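Bath puff

A bath puff is the ruffled ball of plastic netting that hangs in a great many showers, and I've been asked to write up the entry for this household encyclopedia because I seem to own more of them than anyone else on the list. You'll also hear it called a mesh scrubber, a shower scrunchie, a body puff or a pouf, and in our house it was always just "the scrubby".

Names and muddles

People often call it a loofah, which annoys gardeners. A proper loofah is the dried inside of a climbing gourd, stiff and straw-coloured, and it has its own entry (by Akinyi Rugemalira, who grows them up the side of her shed). The puff took over the name along with the job. I say loofah myself when I'm not concentrating, so I can't be too stern about it.

How it's made

Most puffs start as a long tube of very fine plastic net. The tube is stretched, gathered up in folds and tied tightly round the middle with a cord, and the loose end of the cord becomes the loop you hang it by. All the fluff comes from the folds springing outwards. If you cut the tie you get a startling length of netting back — I did this at the kitchen table once and it went over the edge, across the floor and under the cooker.

The tie is the weak point. On a cheap puff it slackens and the ball slowly goes flat on one side, then long, then it's more of a scarf. Marlene Simard, who edits these pages, reties hers with fishing line and says they come out rounder than they went in. I've had mixed luck with that.

Size and colour

Shops tend to sell them by weight in grams, and the heavier ones have more net packed in and make a thicker lather. They come in every colour going. Bright ones are handy in a shared bathroom, where everybody can have their own, and you'll spot an orange or a lime green one at the bottom of a bag far sooner than a beige one. 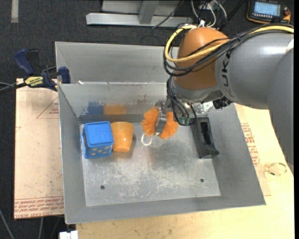
Netting squashes down to very little, so a puff is a good thing to stuff into the odd corner of a suitcase or a washbag. Give it a shake at the other end and it mostly comes back. I wouldn't leave one crushed under something heavy for months, though. My holiday one spent a whole winter beneath a box of tiles and has had a waist ever since!

Using it

Wet it, put a small blob of shower gel in the middle and squeeze it a few times. You need much less gel than you would with a flannel, which is the main reason my mother converted. Bar soap works too, but bits get caught in the folds. Go gently on the face, or better still leave the face out of it altogether.

Keeping it clean

Rinse it well, shake it hard and hang it by the loop somewhere airy. A puff left sitting in a puddle on the edge of the bath will start to smell, and once it does I'd throw it out. Some people put theirs through a cool wash in a net bag. Mine survived that three times and then came undone in the drum, and I was picking it off the towels all evening.

Other uses

Old ones are very good on sinks and muddy wellies. Seul-gi Pyo scrubs new potatoes with hers (a fresh one, kept for the purpose), and I've used a blue one for bicycle wheels since May.

See also: flannel; loofah; pumice stone; sponge.

Last revised 10/12/2025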